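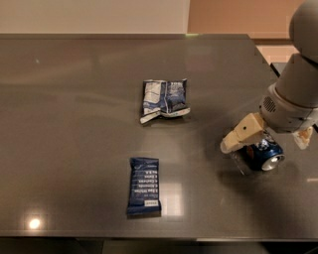 Snack table, Brerkenthorpe hut weekend

Putting this page up quick before I lose the notes. Eleven of us, one long weekend in December, and everyone who asked me after wanted to know the same thing – what did we eat. So mostly food on here, sorry to anyone hoping for views. The walking photos are with Tainá Mendonça, she has the good ones and will post them when she gets round to it.

The big gray table
Crumpled snack bag, bar in the navy wrapper, blue can. Shiny table, shows everything. Wrapper on the bar is the kind that prints the ingredients big down the front – egg whites, almonds, cashews, dates. Good pocket food. Doesn't melt, doesn't turn to dust if you sit on it.

Notes for next time, same order as the shopping list:

Bars – bought 32, came home with 3. Right amount. The nut ones went first, the plain oat ones were the 3. Keep them in the lid pocket of your pack, not the bottom, you will not dig for them in the rain.

Chips and small bags – fine for the hut, useless on the hill. Take up loads of room and by lunch they're crumbs. Someone suggested poking a pinhole in the bag and squashing it flat. Tried it. Flat crumbs.

Cans – heavy. Nice when you get in though. Leave them at the hut, don't carry them up to Fultdale like last year. Rinse and crush before they go in the recycling sack, the sack is small and there's only the one.

Hot food – Grigaitė soup recipe again, the beet one, double the potatos. Made it the first night and it did lunch the next day too. Bring a bigger ladle.

Trash – everything goes home with us, no pickup at Brerkenthorpe in winter. 20 minutes on the last morning is plenty if people clear there own wrappers as they go. Wipe the table last, dry cloth after the wet one or it streaks.

Snack money is owed to me, not Tainá. Holtard is next, same list unless you tell me otherwise – allergies by email please, not on the group chat, I miss them in there.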